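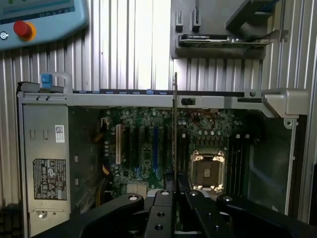
Kendstead K5 phone: frequently asked questions

Software and updates

Which version of the operating system does the K5 ship with?
The K5 ships with Stesia 5, the Kendstead build of Android. Units from the first production run may show an older build number on first start. Connect to Wi-Fi and install the pending update before restoring a backup.

How often are updates released?
Security updates are released every two months. Feature updates are released once a year, normally in March. The release is staged by region, so two phones of the same model can receive it on different days.

The update stops with error 201. What does it mean?
Error 201 means there is not enough free storage to unpack the update. Free at least 5 GB and try again. Moving photos to a memory card is enough in most cases. Clearing the cache of a single app usually is not.

Can I go back to an earlier version?
No. Once an update has been installed and the phone has restarted, the earlier version cannot be loaded. Service centers are under the same restriction.

Battery and charging

Why does charging slow down near the end?
Charging current is reduced as the battery approaches full. The last part of a charge therefore takes longer than the first. The same thing happens if the phone is warm, for example when it is used for navigation in a car.

What does the charge limit setting do?
It stops charging at a level you choose. Go to Settings – Battery – Charge limit. The lowest value is 50 percent. The limit is ignored once every 300 hours of use so that the battery gauge can recalibrate, and the phone will charge to full on that occasion.

Can I use a charger from another manufacturer?
Yes, if it supports USB Power Delivery. Other chargers will work at standard speed. The lock screen shows "Fast charging" only when the charger and cable both qualify. A cable without data lines will charge the phone but cannot be used for file transfer.

Camera

Why are night photos not saved at full resolution?
Night mode combines groups of pixels to reduce noise, and the saved file is smaller as a result. To keep full resolution, switch to Pro mode and set the exposure by hand. A tripod is recommended for exposures of one second or longer.

Does the K5 save RAW files?
Pro mode does. RAW files are stored in a separate folder and are not included in automatic backup unless you add the folder yourself.

The camera app closes when I switch lenses.
This is a known fault in build 50 of Stesia 5. It is corrected in the build that follows. Until the update reaches your phone, select the lens before you start recording video.

SIM cards and networks

Can I use two SIM cards and a memory card together?
No. The tray holds two SIM cards, or one SIM card and a memory card. An eSIM may be used as the second line, which leaves the slot open for the memory card.

Calls do not connect over Wi-Fi.
Wi-Fi calling has to be enabled by your carrier as well as on the phone. If the option is grayed out, the carrier has not enabled it for your plan. Resetting the network settings will not change this, and it will erase your saved Wi-Fi passwords.

Repairs and warranty

Where do I send a phone for repair?
Phones bought from Kendstead go to the Estbridge service center. Phones bought from Khương stores should be returned to the store where they were bought, with the receipt. Remove the SIM and memory cards first and turn off the screen lock. A locked phone cannot be tested and will be sent back without repair.

Is my data erased during a repair?
Screen and battery replacements do not normally affect stored data. Main board replacements erase everything. Make a backup in either case.

Does a replaced screen protector void the warranty?
No. Damage caused by a blade or solvent used to remove the old one is not covered.

Page maintained by Xuân Khúc, product support. Corrections can be sent through the contact form – please include your build number, found under Settings – About phone.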